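Subject: [kekomer-list] Re: how many folds before it's useful?
Date: December 5, 2019

Cloth on a bed, into a box, with the hand gripper. That's been my whole week!
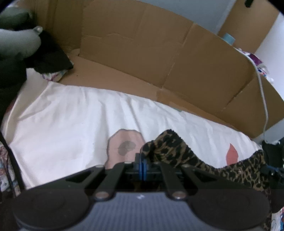
Rawat group wrote:
> We got to 594 demos of cloth pickup in July and the policy still
> grabs two layers when it should grab one. Our feeling is that more
> of the same won't help. Did you vary the fabric, or only the start
> pose? And do you keep the fumbles or throw them out?

Both, but fabric came first for us, and I'd do it that way again. We have 32 pieces in the pile now, plain and printed, and whoever is recording grabs whatever is on top. The leopard print one has become my favorite. Spots all over it, so you'd think the tracker would love it, but once it bunches up near the fingers the pattern folds in on itself and the pose estimate wanders. Great stuff for training, a pain to label.

On the sheet underneath: we started on plain gray and the policy got very good at plain gray. Now we swap bedding every session and the printed ones are by far the most useful (pink shapes, red shapes, anything that could be mistaken for something to pick up).

Fumbles: keep them, please keep them! If the cloth slips and you go back for it, that's one episode, don't stop recording. We cut only the ones where the tracking is lost for more than a second or so. Of the last batch we dropped 103 and I've since put a few back in.

About the double layers, try closing slower. I was snapping the fingers shut because it felt efficient, and the playback was awful, you couldn't tell which fold I meant to take. Coming in low and pausing just before the close made a big difference on the Drudach replay.

We're at over 1000 episodes for cloth into box and I'll push them to the Plolden share once the timestamps are fixed. The left and right streams are still a little apart on the older ones, so check the readme before you train on anything.

If your 594 are in the same format I'd love to mix them in and see what happens. Send me even a small chunk!

Recent messages in this list
- Timestamp drift on long episodes
- Drudach replay: skipping the first second
- Finger pads, which ones are you using?
- Labeling slips and regrasps
- Plolden share is full again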